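Skip to content
Home Archive Notes About Search

This site uses cookies to remember your text size and nothing else. Accept Decline

Hard water, limescale and the electric shower

6 minute read

I moved to Starkham in December and the shower stopped working properly by spring. Flow fell to a dribble, the temperature swung between scalding and tepid, and the unit cut out after a few minutes of use. The previous house was in a soft water area and I had never had to think about any of this. What follows is what I learned, written down so that I can find it again.

The water company publishes hardness by postcode. Mine is listed as 230 milligrams per litre, expressed as calcium carbonate. Other units are in use and they do not mean the same thing. A dishwasher manual may ask for German degrees, a test strip may give French degrees, and the older plumbing books use Clark degrees. To get from milligrams per litre to Clark, divide by 14.3. To get to French, divide by 10. To get to German, divide by 17.8. Mine therefore comes out at 16 Clark, 23 French or 13 German. I set the dishwasher wrongly for two months by entering the French figure where the German one was wanted, and used a good deal more salt than I needed.

Hardness comes in two parts. Temporary hardness is calcium and magnesium held in solution as bicarbonate. Heat the water and the bicarbonate breaks down, carbon dioxide leaves, and calcium carbonate comes out as a solid. Permanent hardness is mostly sulphate and stays dissolved through heating. Only the temporary part makes scale in a kettle or a shower. The published figure is the total of both, so it overstates the problem by an amount that depends on the rock the water has been through. Here the supply is from chalk and most of the hardness is temporary.

Scale forms fastest on the hottest surface. In an electric shower that is the element, which sits in a small can with very little water around it. When you turn the shower off, the water left in the can carries on heating for a few seconds from what is stored in the metal, and this is when a lot of the deposit is laid down. Some units run on briefly after the button is pressed, to flush the can with cold. Mine is a Manell, fitted by the last owner, and it does not do this. Turning the dial to cold for the last 20 seconds of a shower has the same effect.

The cutting out was the thermal switch. A scaled element can't shed its heat into the water, the can overheats locally and the switch opens. It closes again when things cool. This is the safety device doing its job and it should never be bypassed. 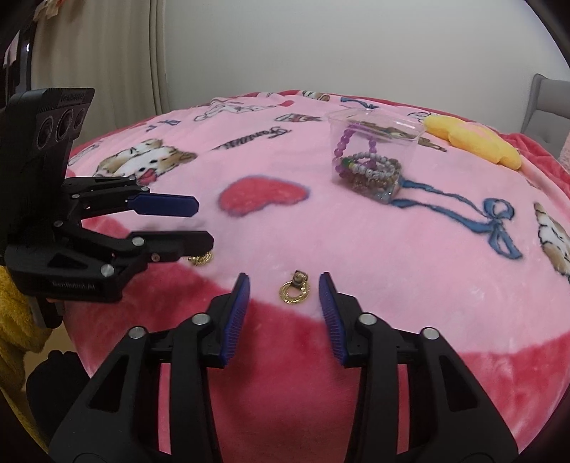
Pink blanket, gold-coloured earring.

The dribble had a separate cause. I took the spray head off and soaked it overnight in citric acid, 50 grams to a litre of warm water. Vinegar works too but is slower and the smell stays in the room. Do not use boiling water with citric acid, as calcium citrate is less soluble hot and can leave a white deposit that is harder to shift than the original scale. Take out any rubber washers first and check the finish on plated parts. The chrome on my hose end dulled slightly where it sat in the solution for longer than it should have.

There is also a small mesh filter at the cold inlet, and this was the part I had missed. It was blocked with grit and flakes of scale from the main. Isolate the power at the consumer unit, close the service valve, remove the cover, unscrew the filter and rinse it under a tap. Flow went from 3 litres a minute to a little under 6, measured with a bucket and a kitchen timer. If you are not confident working inside the cover of an electric shower then get an electrician in.

On prevention, I looked at three options.

The first was an ion exchange softener. This swaps calcium and magnesium for sodium on a resin bed, and the bed is washed with brine when it is spent. It works, and there is no argument about the chemistry. The Wainwright unit I was quoted for is rated at 3,000 litres between regenerations, at a lower hardness than ours, so in practice it would be less. It needs a drain, a power supply and an untreated drinking tap at the kitchen sink. I have no sensible place to put it short of losing a cupboard.

The second was a phosphate dosing cartridge, fitted in the pipe ahead of the shower. It does not soften the water. It interferes with crystal growth so that less of the scale sticks. Cuno is the name on the housing I bought, which takes a standard size of cartridge, and each one lasts around six months at our rate of use. It goes in the cold feed between two isolating valves, and I would advise fitting both - I have had to change a cartridge with only one, and the floor got wet.

The third was a magnetic clamp. I could not find a test with proper controls that persuaded me, and I have not bought one.

I went with the cartridge. The shower has since held its temperature and has not cut out. I can't separate the effect of the dosing from that of the cleaned filter and the cold rinse, as I did all of it in the same week. A better experiment would have changed one thing at a time, but I wanted a shower.

Still to do: the kettle, the cistern valve in the downstairs toilet, and a drip at the upper compression joint on the Cuno housing which may only need another quarter turn.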